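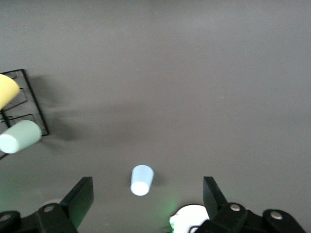 Last December's students told us they had never once thought about where a cup goes after it's washed, and could we please spend more than 20 minutes on it this time? We could, and we did! The cup rack now gets a full session of its own, and I couldn't be happier about it.

Home and Small Kitchen Skills
Handout for Session 3: Cups, Racks and the Space Around the Sink
Fri 16 August

Before we start
Bring the reading from last session (the Kramer chapter on shelves) and one cup from home. Any cup. Chipped is fine, handmade is wonderful, plain is very useful because everyone else will have brought something fancy.

What a rack is doing
A rack holds a cup away from the surface so air can move past it. That sounds so simple that most of us skip right over it, but look at what happens when you stand a washed cup upside down on a flat counter. The rim seals against the surface, the damp air stays inside, and an hour later you pick it up and there's a ring. Put the same cup on wires and the air gets in from underneath. I love this demonstration and I will do it every chance I get.

Wire racks come in two broad families. In the first, cups hang or stand over upright pegs. In the second they lie on their sides in slots, like the two cups at the left in the picture, the yellow one and the mint green. Side-lying racks are kind to small cups without handles, which tend to wobble on pegs. The drawback is pooling: a cup with a deep curve in its wall can hold a spoonful of water along its lower side. Tilt the mouth down a little and most of it runs out.

Terms we'll use
Rung: a single cross wire.
Cradle: the gap between rungs where a cup settles.
Footprint: the counter area a rack takes up, including the elbow room you need to load it.
Stray: any cup that's out on the surface and hasn't been put in the rack. The light blue one is our stray for this session.

Loading order
Start with the cradle farthest from your hand and work toward yourself. People resist this one! They put the first cup in the nearest spot, then reach over it for every cup after that, and sooner or later a sleeve catches a rim. Try it both ways during the practice and see which feels better — I have my opinion, but I want yours.

Keep a finger's width between neighbors if you can. Matching cups don't have to sit together while they dry. Sorting by color or set belongs to the shelf, and we'll get to that in Session 4.

Clear counter, full counter
A bare stretch beside the rack is part of the system. It's your landing place for strays and for the big bowl you forgot about. In the Jendness kitchen plans (copies at the front table) the open area is larger than the rack itself, and first-timers always want to fill it. The Rukia plan goes the other way and tucks the rack into a corner. Compare them and mark where you'd set down a cup with one hand full.

Practice
Work in pairs. Load your own cups plus the ones from the Hernance box, first quickly, then slowly. Swap sides and repeat. Write down every moment you had to move a cup you'd already placed.

For next time
Sketch the area next to your own sink, rack included, and write 100 words on where your strays collect. Measurements are welcome but optional. Bring the cup again.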